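ok so I finally quit buying lunch near the office. Day 24 of bringing my own and I have thoughts

first thought: I was spending way more than I admitted to myself. A sandwich and a drink at Didilico is pushing 20 bucks now, and I was going four times a week and calling it a treat

second thought: the trick (for me anyway) is baking on my day off and freezing everything. I do one big batch of little hand pies and savory pastries, freeze them flat on a tray, then dump them in a bag. Two go in the lunch box in the morning and they're thawed by noon

fillings so far – potato and onion, spinach and feta, and a mushroom one that was kind of a flop. Too wet! Cook your mushrooms way longer than you think, then let them cool all the way before they go anywhere near the dough
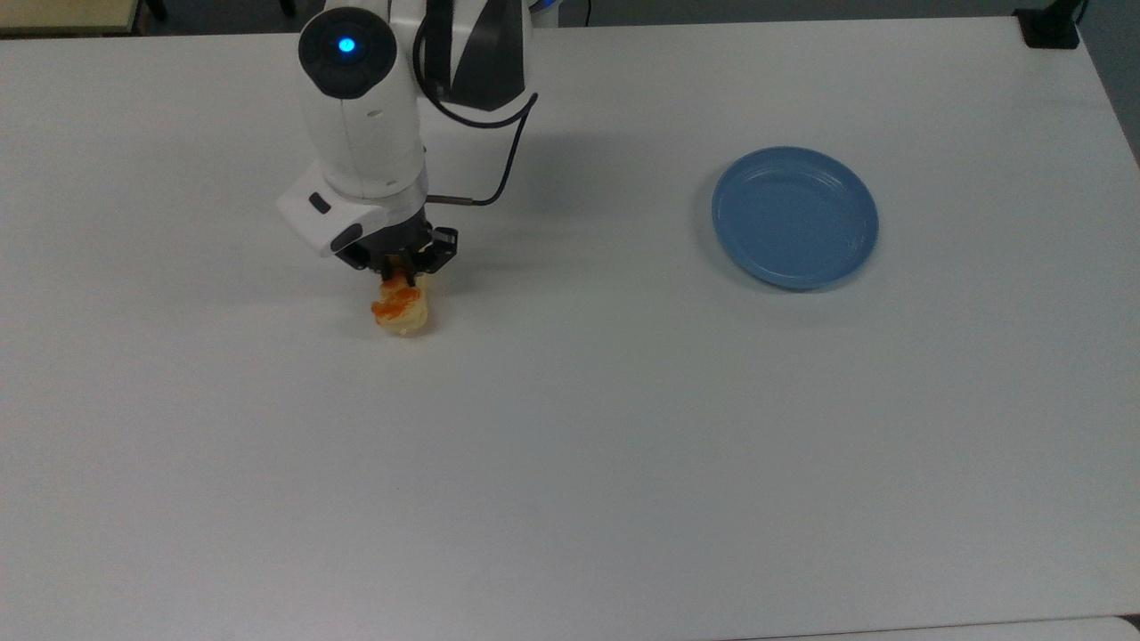 Small pastry-looking thing, blue plate, big white table.

dough question since a bunch of you asked: yes I use store-bought. I tried making my own back in August and it took me a whole afternoon and half the kitchen floor. The frozen kind from the Barkton market is great and I will not be taking notes

reheating: toaster oven if your work has one, 10 minutes. The microwave makes them sad and floppy but I've eaten plenty of sad floppy ones at my desk and lived

things I still miss: the soup at Didilico. And getting out of the building, so now I walk over to the river with my lunch box when it isn't raining

next batch is going to be apple – send me your spice ratios please, I always go too heavy on the cloves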